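# Setting Up a Sensory Table for a Preschool Room

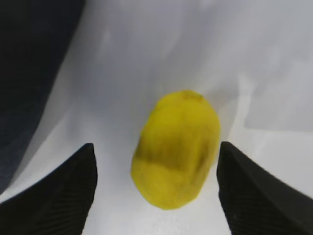 The steps cover a standard four-leg sensory table with a removable tub, used by children ages three to five. They were written for the Ullville preschool rooms but apply to any table with a drain plug. Allow one nap period for the first setup. Later changes of filler take less time.

## Before you start

You need:

- the table and tub
- a washable floor mat that extends past the table on all sides
- dry filler (see below)
- scoops, funnels and cups, at least one set per child
- a hand broom and dustpan, child size
- a lidded bin that holds the full volume of filler
- masking tape and a marker

Check the allergy list for the room first. Wheat, nuts, soy and corn all turn up in common fillers. If any child in the room has a listed allergy to an ingredient, choose a different filler. Do not rely on keeping that child away from the table.

## Step 1: Place the table

Put the table on hard flooring, near a sink if the room has one. Leave enough space for an adult to walk behind the children on every side. Avoid the path to the door and the edge of the block area.

Set the leg height so the rim of the tub meets the waist of the shortest child in the group. On the Tuncer table the legs adjust by push button. Listen for a click at each leg, then lean on each corner. If the tub rocks, one leg is in the wrong hole.

## Step 2: Set the limit

The table takes 4 children at a time. Mark the standing spots with tape on the mat. Young children follow a mark on the floor more readily than a spoken number, and the tape also keeps elbows apart.

## Step 3: Add the filler

Fill the tub to one third of its depth. A deeper layer ends up on the floor.

| Filler | Change | Notes |
|---|---|---|
| Dry rice | Monthly | Sweep at once; slippery on tile |
| Dried leaves | Weekly | Check for insects and mold |
| Shredded paper | When flat | Good for a first filler |
| Water | Every session | Drain and sanitize the tub |
| Play sand | Each term | Sift before use |

Do not use water beads. Keep dried beans and other small, hard items out of any room where children still put things in their mouths.

## Step 4: Add tools and objects

Start with scoops and cups only. After two or three sessions, add funnels, then larger objects to bury and find. Test every object in a small-parts tester before it goes in. Remove anything cracked.

Too many objects leave no room to scoop. If the children are lifting things out to make space, take half of them away.

## Step 5: Introduce it at circle time

Show the table rules before opening it:

1. Filler stays in the tub.
2. Sleeves up.
3. One child per tape mark.
4. Sweep your spot before you leave.

Demonstrate the sweeping. Most children have not used a dustpan and will push the filler under the mat.

## Cleaning and storage

At the end of the day, pour dry filler into the lidded bin and label it with the contents and the month it was opened. Wash hands before and after each session. Wash the tools with soap and water, sanitize them, and let them air dry.

Bins are stored on the lower shelf in the Rullamness closet. Replacement drain plugs are in the drawer marked Kidard, part 414. The 264 plug looks the same but leaks.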